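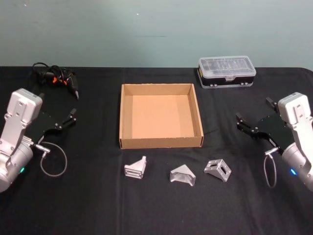
Black tablecloth keeps turning gray after washing – what am I doing wrong?

Posted in: Laundry and Fabric Care
2018-08-24

tetex_fan
I have four black cotton tablecloths for the market stall where I sell my ceramics. After maybe ten washes the first one looks like an old T-shirt. I wash at 40 degrees Celsius with the normal powder and dry it outside. The other three are still good and I want to keep them so. The fabric is Tetex, 300 grams per square meter, so it was not cheap. Should I change the powder or the temperature?

Gestska
Both. Powder for white clothes often has bleach in it. Take a liquid for dark colors, wash cold, turn the cloth so the good side is inside. And no direct sun, please.

mill_end
I don't agree about the cold water. Cold water leaves detergent in heavy cotton, and this is the gray film you see. I wash mine at 40 and give one more rinse. The oldest is from March last year and it is still black.

Gestska
In my area the water is very hard, so maybe we have different problems. But the dye goes out faster in warm water, this I have seen many times.

tetex_fan
Thank you both. My water is hard too. How can I know if it is film or lost dye?

mill_end
Put one corner in a bowl of warm water with a little white vinegar for half an hour, then rinse and let it dry. If the corner is darker than the rest, it was film. If there is no change, the dye is gone.

Chacko
You can dye it again. I did two cloths with Anelo black, one pack for each, and paid less than for one new cloth. Weigh the cloth dry before you buy, mine was 80 grams over the limit on the pack and came out a bit brown on one side.

Gestska
Brown is normal with cheap black dye. I would not do it for a stall, people look at the cloth from very near.

Chacko
My customers look at the soap – I never had a complaint.

tetex_fan
I did the corner test. It is darker, but only a little, so I think I have both problems. I will try the liquid and the extra rinse first, and dye the old one when the season is over. Does anybody iron theirs, or do you only hang it?

mill_end
Iron on the back side, while it is still a little damp. On the front you get shiny marks.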